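Ticket 651 - Entwistle house, laundry
Opened by: Irina Pascu
Status: open

Feb 24, 2026
Sweatpants coming out of the dryer with waist all bunched. Elastic has rolled over inside the casing, won't lie flat. Same complaint as the pair in October.

Update, Irina
Tried pulling waistband by hand, both sides. Springs back. Ran it again on low, 7 min, no change. Drawstring not the problem, took it out already, its in the dish on the shelf.

Update, Jirayu Onsri
Is it the off-white ones w/ the tape down the leg? If so do NOT iron over the printed part, it'll lift. Turn inside out first. Work the elastic round with your thumbs a bit at a time, then pin at side seams and steam.

Update, Irina
Yes those. Dumped on the bed for now, will do it there, board is in use.

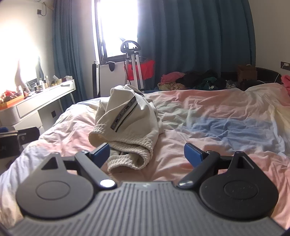

Pins are in the Hinditz tin, only found 2. Need more or clips. Steamer needs filling also.

Jirayu
Clips in hall drawer. If elastic is twisted all the way round, unpick the casing at center back, an inch or so, flatten it, stitch thru all layers so it can't roll agian. Hang dry after that, no dryer.

Irina
ok. Will try steam first, unpick if not. Leaving ticket open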